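Robotik-AG Seltmont

Die Robotik-AG Seltmont ist eine studentische Arbeitsgemeinschaft am Technischen Kolleg Seltmont. Sie befasst sich mit handgeführten Greifern und mit dem Anlernen von Greifbewegungen durch menschliche Vorführung. Die AG steht Studierenden aller Fachrichtungen offen und wird von Shufen Hou geleitet. Bekannt wurde sie am Kolleg vor allem durch das Projekt Thevar.

Geschichte

Die AG ging aus einem Wahlkurs hervor, den Lwazi Sithole für das zweite Studienjahr anbot. Zu den Gründungsmitgliedern zählen Yaqin Peng, Yuxi Dai und Boyang Tan. Am 01.02.2021 wurde sie als eigenständige Arbeitsgemeinschaft eingetragen und erhielt ein Jahresbudget von 2.000 Euro. In der Anfangszeit baute sie Fahrroboter nach dem Lehrbuch des Wahlkurses. Auf Vorschlag von Peng verlagerte sich der Schwerpunkt auf das Greifen.

Der erste eigene Greifer trug den Namen Lukach. Er hatte starre Finger mit fester Öffnungsweite und wurde nach einem Semester aufgegeben. Einzelne Teile davon sind im Lehrmittelraum des Kollegs ausgestellt.

Projekt Thevar

Thevar ist eine Reihe von Übungen, bei denen alltägliche Handgriffe mit handgeführten Greifern vorgeführt und aufgezeichnet werden. Aus den Aufzeichnungen leiten die Teilnehmer Bewegungsabläufe ab, die später auf einem Roboterarm nachgestellt werden sollen. Die blockförmigen Finger haben Schraubenlöcher und abgeschrägte Kanten. 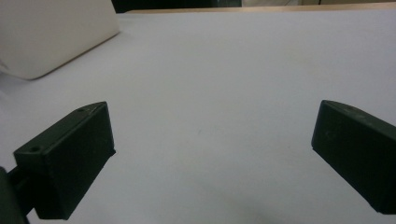
Geöffnete Greiferfinger über der weißen Arbeitsfläche

Die Finger wurden mehrfach überarbeitet. Dai entwarf die Grundform, Tan die Halterung. Eine frühe Fassung mit gerundeter Spitze ließ sich leichter drucken, rutschte an glatten Kunststoffwänden jedoch häufiger ab. Die Konstruktionsdaten werden in einem internen Verzeichnis geführt und auf Anfrage an andere Hochschulgruppen weitergegeben.

Gearbeitet wird einhändig oder beidhändig. Beim beidhändigen Arbeiten führt eine Person in jeder Hand einen Greifer. Auf den Greifern sitzen weiße dreieckige Platten mit schwarzen Punkten, nach außen führen schwarze Kabel. Ein zweites Mitglied führt das Protokoll und bricht den Durchgang ab, wenn ein Gegenstand von der Arbeitsfläche fällt. Neue Mitglieder beginnen mit einer Hand und wechseln nach 3 bestandenen Übungen zur beidhändigen Form.

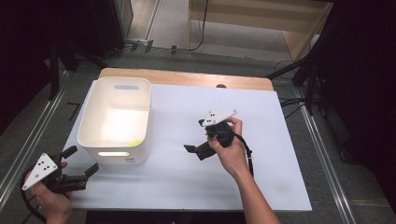 Übungen und Wertung

Der Übungskatalog der AG heißt Bitis und umfasst fünf Stufen. Stufe eins besteht aus dem Anfahren eines Punktes auf der leeren Fläche, Stufe zwei aus dem Umsetzen kleiner Teile. In den Stufen drei und vier werden Behälter verschoben, gedreht und befüllt. Stufe fünf ist eine freie Aufgabe, die das Mitglied selbst vorschlägt und mit Hou abstimmt.

Gewertet wird nach Zeit und Sauberkeit der Ausführung. Berührt die Hand statt des Greifers den Gegenstand, gilt der Durchgang als ungültig. Pro Semester werden bis zu 2.000 Durchgänge archiviert. Im November findet ein interner Vergleich statt, bei dem alle Mitglieder dieselbe Aufgabe der Stufe vier ausführen. Einen Preis gibt es nicht, die Ergebnisse werden im Jahresbericht abgedruckt.

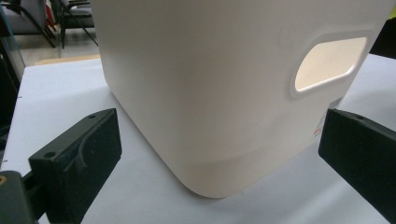

Stufe drei gilt innerhalb der AG als Übergang zu den schwierigeren Aufgaben, da die Gegenstände breiter sind als die bis dahin verwendeten Kleinteile. Das Mitglied muss vor dem Zugreifen entscheiden, an welcher Stelle der Behälter gefasst wird. An den breit gerundeten Ecken finden die flachen Finger wenig Anlage, während der längliche Griffausschnitt in der Seitenwand einen Rand zum Einhaken bietet. Beide Vorgehensweisen sind zugelassen und werden im Protokoll getrennt vermerkt. Tan hat dazu eine Studienarbeit verfasst, die im Kolleg als Begleittext zum Übungskatalog verwendet wird.

Siehe auch

Lukach (Greifer)
Bitis (Übungskatalog)
Technisches Kolleg Seltmont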